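Sernance Claim Check Cards, Vaccine Set

A deck of 16 cards for sorting health claims found online. Each card prints one common claim about vaccine ingredients on the front, with the background and a list of published sources on the back. Suitable for ages 15 and up.

Play takes 2 or more people. A Kurngate answer booklet is included.

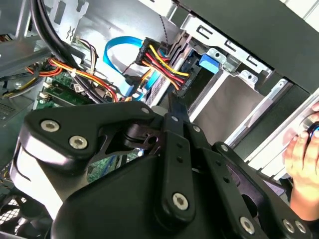
Cards are coated on both sides and can be wiped with a damp cloth. The box also holds a blank pad for writing up claims of your own.

Refill pads are sold separately. Schools ordering for several classrooms should ask for the Skindano carton. Ships from our Kwok warehouse.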